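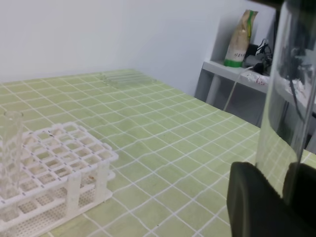 Ese Etim wrote back after the first week that the kit was easier to set up than the old one, but that the wrist camera cable should be longer and the README should say up front what the gripper can't hold. Both points are taken up in this version.

Closine Bench Kit - README

Version: second release, February 2022
Maintainer: Pronel, bench tools group
Status: under review at Shehu, not yet on general sale

What it is

Closine is an add-on kit for a small robot arm. It lets the arm pick up glass labware, move it across a bench and set it in a rack. The kit comes with a two-finger gripper, a wrist camera, a grid mat and the Flamier control software. The arm is not included.

The review data that goes with this README was recorded with the same setup: green mat with white grid lines, white plastic rack, clear glass tubes and a larger glass cylinder.

What's in the box

- gripper with two black fingers
- wrist camera and cable
- green grid mat
- printed quick start sheet
- license key for Flamier

Racks and glassware are up to you. Any rack with square openings will work if the openings are wider than the tube by a few millimeters. We have not tried round-hole racks as a target.

Setup

1. Lay the mat flat and tape the corners. Small creases are fine. A fold that lifts the mat off the table is not.
2. Bolt the gripper to the arm and plug in the camera.
3. Start Flamier and run "calibrate mat". Keep the arm's path clear while it runs.
4. Put the rack on the mat and run "find rack".
5. Run "pick test" with one empty tube before anything else.

If you move the rack, repeat step 4. If you move the mat, go back to step 3.

Review data

The set holds 800 picks in 64 sessions. Each pick has a wrist video, joint positions, finger width and a result label (placed, dropped, missed, stopped by hand). In 154 of the picks the rack was moved between calibration and the run, to see how the software copes. Those are marked "shifted" in the index file and should be left out if you only want normal use.

Known problems

- Clear glass lying on the mat is hard for the camera to find. Side light helps.
- Tubes lying side by side are sometimes read as one object.
- Finger force is set by hand. The default is 80 on the Flamier scale - too high for thin-walled tubes, so turn it down first.
- The gripper can't hold anything wet, oily or with a tapered wall.
- Flamier does not save the rack position on exit. A fix is planned for March.

Reporting faults

Send the session folder and the Flamier log together, with the kit's serial number in the subject line.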